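Glassware and tools on a lab bench

A laboratory bench holds glass containers and measuring tools. Each one has a shape that suits its job.

## Erlenmeyer flask

This flask is a cone with a flat, wide base and a narrow neck. The base keeps it steady. The sloping sides let a liquid be swirled with less chance of it slopping over the top. Any lines printed on the side show volume, but only as a guide.

## Micropipette

A micropipette moves very small volumes of liquid, measured in microlitres. One millilitre contains 1000 microlitres. To use it:

1. Fit a clean plastic tip.
2. Press the plunger to the first stop.
3. Put the tip in the liquid and let the plunger rise slowly.
4. Move to the new container and press the plunger all the way down.

Between jobs, the micropipette is hung upright with its tip pointing down. Liquid must not run back into the body.

The flask has a little clear liquid at its base, and the micropipette hangs from the bar with blue padding.

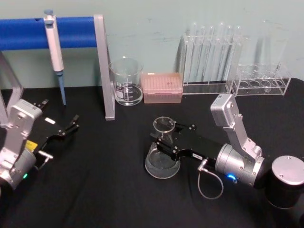 ## Words to know

- **Volume:** the amount of space a liquid takes up.
- **Plunger:** the part pressed with the thumb.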